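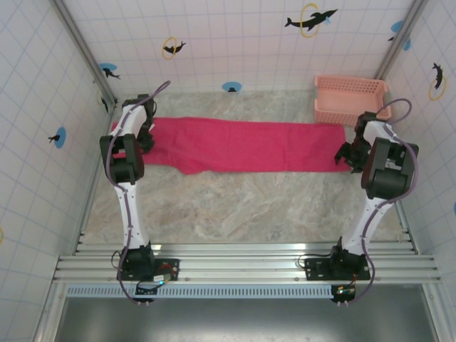

The towel bay at the Lorham open day, with a crimson-pink towel laid out in a long strip and the basket in the back corner.

I have been folding towels for most of my life and never gave it much thought until 22nd August, when the old Kiker laundry in Lorham opened its doors for the day. I went for the building, to be honest about it, and came home talking about terry cloth!

The laundry dates from 1908 and still has its big front windows and a long brick drying hall at the back. You start in the sorting room, where sheets, table linen and towels each get their own row of carts (the table linen carts squeak terribly, and I loved them for it). From there you go through to the washers, then up a short flight of steps to the pressing floor. They had the big flat ironer running, and a tablecloth went in one side like a dishrag and came out the other side so smooth that people clapped.

But my favorite stop was the folding area. The towel bay is a neat little space with white tiled walls, a faint blue grid running across them, and a marble-patterned floor in gray and beige. Against all that pale tile, the deep pink of the towel looked wonderful – I want that color for my own bathroom now. It was already folded lengthwise into a long strip, with a bit of a wrinkle along one edge, and my hands were itching to smooth it flat. The basket in the corner was pale pink plastic, a much softer shade, and the two looked lovely together.

Our guide talked us through the house fold, which starts with that same long strip. Long edges first, then the ends, then a last fold so the rounded side faces out on the shelf. I have always done it the other way and ended up with bulky stacks that slide over. There was a practice table next door where visitors could try it, and I stayed for 9 towels, long after my group had moved on to the mending room. My first two were awful. The last few I would happily put out for guests.

The mending room was worth the catching up, too. They save thread ends in glass jars sorted by color, and they had a display of Dudix hotel napkins with the tiniest darns I have ever seen. I had to tilt one to the window to find the repair.

Lunch was at the Escobar bakery across the street, which was packed with people from the tour. Get the cheese roll if there are any left.

Entry was free and the tour took 2 hours, with groups limited to 50 people. Wear flat shoes, as the steps to the pressing floor are steep. They held a smaller open day in July as well, and I am sorry I missed it – the boiler house was open for that one.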